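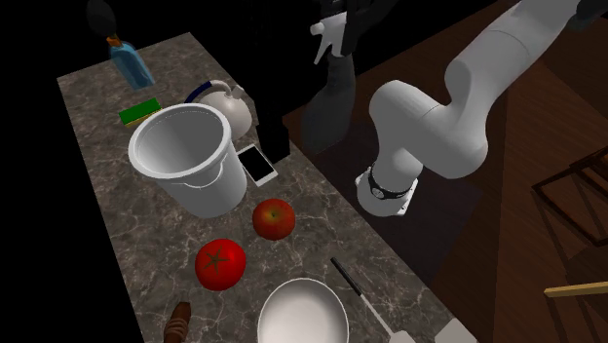 Guides > Home Automation > Testing a Counter-Clearing Routine

How to test whether an arm can clear a kitchen counter

Vendors quote success rates for single picks. A chore is a chain of picks, and the chain is what needs testing. The procedure below takes an afternoon to set up in a simulator and gives a figure you can compare between controllers. It assumes a single arm beside the counter and a working grasp planner.

1. Choose the objects

Mix shapes and stiffnesses. Our counter has an apple, a tomato, a sponge, a phone, a kettle, a glass bottle, a bucket and a bowl. The apple and tomato test whether grip force is set per object or left at a default. The phone lies flat and screen up, a hard case for any two-finger grasp. Leave the kettle partly behind the bucket so that the planner has to deal with a partly occluded object.

2. Define "done"

Write the end state before the first run. Ours reads: produce in the bowl, sponge in the bucket, phone moved to the back of the counter, everything else standing where it started. A run that meets all four conditions is a pass. There is no partial credit in the main score. Log partial results separately.

3. Set the limits

Cap each run at 70 seconds of simulated time per object moved. Stop the run if anything leaves the counter. Contact with the bottle is allowed – tipping it is not.

4. Run it

Do 100 runs per controller, shifting the start positions by a few centimeters each time. Keep the random seeds. Without them a failure cannot be replayed, and replay is where most of the useful information comes from.

5. Read the log

Sort failures by the first thing that went wrong. In the June batch on the Warell planner, Sze-wing Cheung logged 1336 grasp attempts, of which 1097 held through the lift. That is a fair rate for one pick. Over four moves it drops to less than half, before placement errors are counted. The phone was the most common first failure, followed by the sponge.

What the result means

A controller that passes in simulation is ready for a bench test and nothing more. Simulated sponges do not drip, and simulated tomatoes rarely bruise. For now we rate counter clearing as possible under supervision. Unattended use is not supported by our numbers. Shih-chieh Lai is preparing the bench version of this procedure.

Contact Skonex | Copyright Skonex | Back to top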